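Unit 4: Planning and Budgeting for a Pick-and-Place Cell

Reading before class: the two supplier quotes in the course folder (Arus and Nudau), and the section of the lab manual on acceptance tests. Bring a calculator or a laptop with a spreadsheet.

1. Scope of the unit

Students who price a robot cell for the first time usually price the arm. The arm is the item with a catalog number and a sales contact, so it gets attention. In most small cells the arm accounts for the largest single line and still leaves a great deal unpriced. This unit covers the remaining lines, the order in which they should be committed, and the points at which a plan can be stopped without much loss.

The working case is a bench cell that picks mixed household items from one bin and places them in another. It is a common arrangement in teaching and research labs. The same method applies to kitting and returns handling, with different numbers.

2. The budget lines

A usable budget for a bin-picking cell has at least the following lines. Use these headings in the homework so that the plans can be compared.

Arm and controller. Payload and reach are stated by the maker. Payload is stated at the flange, so subtract the gripper, mount and cable mass before comparing it with your heaviest object.

End effector. Gripper, fingers, mount plate, adapters. Fingers are consumable and go in twice: once under capital and once under running costs.

Work surface and fixtures. Table, bins, clamps, fasteners, any lining or tape inside the bins.

Cabling and hoses. Lengths, connectors, strain relief, covers. Measure along the path with the arm at its farthest reach, then add slack for wrist rotation.

Sensing. Cameras, mounts, lighting, calibration target.

Computing. Workstation, storage, network. Storage grows with use and is often left out.

Safety. Stop buttons, guarding if the risk assessment calls for it, floor marking, training hours.

Object set. The items to be handled, plus replacements.

Labor. Assembly, wiring, calibration, reset work between runs, maintenance.

Contingency. A stated amount with a stated rule for release. A contingency line with no release rule will be spent on the first inconvenience.

3. Fixtures and wear

Bins are cheap and are treated as an afterthought. They carry more of the schedule risk than their price suggests, for two reasons. First, any movement of the bin relative to the arm base invalidates taught positions. The bin therefore has to be held, and the holding hardware takes up space at the rim and beside the table that the arm may also need. Second, the inside surfaces are struck and scraped by fingers and objects. Surface condition affects what a camera sees and, at the corners, what the fingers catch on.
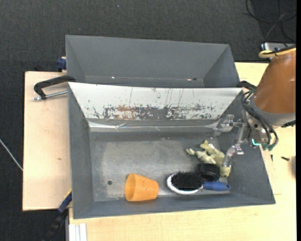
Xiuying Cai

Clamps at the corners of a bin are fixtures and belong on the fixture line. Price them by the number of bins and add spares of the same type, so that a replacement has the same height above the rim. If the clamp height changes, the collision model has to change with it.

The rear slope of the front bin has scratches over the upper part and a band of worn, peeling patches along the lower edge, with clear tape or film at the base. Treat a surface in this condition as a maintenance item with a cost and an interval. The choice is between relining in place, which needs labor and a position check afterward, and swapping the whole bin, which needs a spare in stock and a longer position check.

The fingers are linkages with a translucent wrap. Any wrap or pad is a running cost. Record the number of picks at each change, and after the second change you will have an interval worth putting in a spreadsheet.

The object set here mixes an orange plastic cup, a brush with a blue handle, and a stuffed toy. In planning terms these are different purchases. Rigid items set the minimum opening of the gripper. Long items set the clear space needed above the rim during transfer. Soft items set the test time, as their shape on the floor of the bin differs from one drop to the next and more trials are needed before a success rate means anything.

4. Worked example

The lab has an approved arm and is requesting funds for everything downstream of the flange. Two quotes are in hand.

Arus offers a complete end effector package for 2000 dollars. It includes the mount, cable set and one pair of fingers. Lead time is 9 weeks.

Nudau offers a gripper body alone for 600 dollars less. Mount, cables and fingers are to be supplied by the buyer. Lead time is 2 weeks.

On the purchase line, Nudau is cheaper at 1400 dollars. To compare the two, add the missing parts to the Nudau quote and convert shop hours to money at your department's rate. If mount, cables, fingers and shop hours come to more than 600 dollars, Arus costs less. In past offerings of this course most teams passed that point on shop hours alone.

Lead time is a separate question. Seven weeks of difference has value only if the rest of the cell is ready to use it. Draw the schedule first. If the table, bins and safety review cannot be finished before week 9, the shorter lead time is worth nothing and should be left out of the comparison. If they can be finished by week 2, estimate what the idle arm and staff cost per week and enter that figure against Arus.

A third route, used by the Du bench, is to order the Nudau body for early integration and the Arus package for production. It has the highest purchase cost of the three. It may be justified when the software schedule is tight, and the gripper left over becomes a spare of a different type, which should be valued at well under its price.

5. Order of commitment

Commit in this order unless there is a written reason to change it:

a. Object set, borrowed or bought in small quantity.
b. Work surface and bins, mocked up by hand with the objects in place.
c. Reach and clearance check against the arm drawings, clamps included.
d. Arm and controller.
e. End effector.
f. Sensing and computing.
g. Spares, after the first wear records are available.

Steps a to c cost little and can stop the project. Step d is the first that cannot be reversed without a restocking fee. The Fukden plan, handed out last time, placed step d first. The check at step c then showed that the arm could not clear the far wall of the second bin with the brush in hand, and the table had to be rebuilt at a lower height. Compare its original and revised totals before starting your own.

6. Running costs

Report running costs per thousand picks, with reset labor shown separately. Reset labor is the time a person spends returning objects, clearing dropped items, tightening clamps and restarting the program. In lab cells it is usually larger than all consumables combined – leave it out and the cell will look far cheaper than it is.

Small fasteners deserve a line. Loose screws on a bench should be traced to where they came from before the next run, and the time for that check is part of reset labor.

7. Homework

Prepare a one-page budget and a one-page schedule for a two-bin cell using the headings in section 2. State the source of every price. Mark each line as quoted, estimated or unknown. Unknown lines may not be set to zero; give a low and a high value and say what information would narrow the range.

Include a release rule for contingency, and name the step at which you would cancel the project and the amount spent by then.

Due at the start of class on Wednesday. Submit one copy per team. Late budgets will be discussed in class but not graded.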